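Section 3: Setting up your ring and booking your first card

Right, so you've installed Tekell, you've made your login and you're looking at an empty promotion. I run a small wrestling company and I wrote this guide for the people who run others, so I'll assume you know a heel from a babyface and skip to the fiddly bits.

Before you start, have these to hand: your venue's capacity, your roster list with each wrestler's billed weight, and your promoter code (it's in the welcome email, under the licence number).

3.1 Create the venue

1. Open the Venues tab and press Add.
2. Type the venue name exactly as you want it on the tickets. I put "Sikholm Hall" in lower case once and had to live with it for a whole season.
3. Enter the capacity. The basic licence takes up to 1,000 seats per venue. Mine is 659 with the balcony open, so I've never bumped into the limit.
4. Pick a ring size and choose which side the entrance ramp sits on.
5. Press Save, then wait for the green tick before you leave the page.

Note: if you sometimes close the balcony, don't edit the capacity each time. Make a second venue with the smaller number and call it something like "Sikholm Hall, floor only". Changing the capacity after tickets are on sale shuffles the seat map, and then you're on the phone all evening.

3.2 Add your roster

1. Go to People, then Roster, then Import.
2. Choose your spreadsheet. Tekell wants ring name in the first column, real name in the second and billed weight in kilos in the third.
3. Check the preview. Anything in orange needs fixing before it'll import.
4. Set each wrestler's status to Available, Injured or Resting.
5. Press Finish.

Caution: real names are hidden from the public page by default, but only if they're in the second column! Swap the two columns and you'll publish everybody's real name next to their mask. Please look at the preview twice.

The billed weight is just for the announcer's sheet, so nobody's going to weigh your "giant" who comes in at 86 kilos with his boots on. The medical form is another matter, and you'll find that under Safety. Put the true weight there.
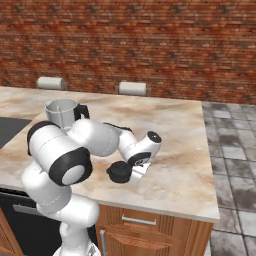

Can I put the same wrestler in two matches on one card?

Tekell allows it, but it shows a warning and asks you to leave at least one match between the two. Tick Confirm Double Duty on the second match and the warning goes away.

3.3 Build the card

1. Open Shows and press New Card.
2. Pick the venue and the bell time. Doors are set an hour earlier unless you change them.
3. Drag your matches in from the left. The opener goes at the top and the main event at the bottom, which I got backwards on my first go.
4. Give every match a time limit, even the squash matches. The running order won't add up without one.
5. Drop in the interval. I like mine straight after the tag match, while the crowd's still noisy and wants a drink.
6. Press Check Running Time. If the total comes up red, something has to be shortened or cut.

Note: entrances are counted separately. Tekell gives each wrestler 3 minutes from the curtain to the bell, and you can alter that under the little clock symbol. Ketsara Chuensuk, who books our women's division, gives her champion twice that and takes it out of the interval. I only found out when the queue for the bar was still going at the restart.

3.4 Link the music and the timekeeper's bell

If you've got the Wosano sound box, plug it in before you open the Music page, or it won't appear in the list. The older Tanabe one can be plugged in whenever you like, but you have to press Refresh.

1. Go to Music and choose your sound box.
2. Match each track to a wrestler. Tekell guesses from the file names and it guesses badly, so play the first few seconds of every one.
3. Turn on Hold for Bell. This stops a track from starting while a match is still live.
4. Ask your timekeeper to press the test bell from ringside. You should see the bell light flash on your screen.

Caution: don't test the pyro cue from this page. The button marked Cue sends a real signal, whatever page you're on. Leave the pyro box unplugged until your licensed operator is standing next to it.

3.5 Lock and share

Once you're happy, press Lock Card. A locked card goes out to the roster, the referee and the ring crew, and each of them gets a message asking them to accept. You can unlock it if somebody tweaks a knee in the warm-up — and somebody will — but everyone has to accept again, so try to make all your changes in one go.

Print one copy for the curtain and tape it up at eye level. Tickets and seat maps are in Section 4.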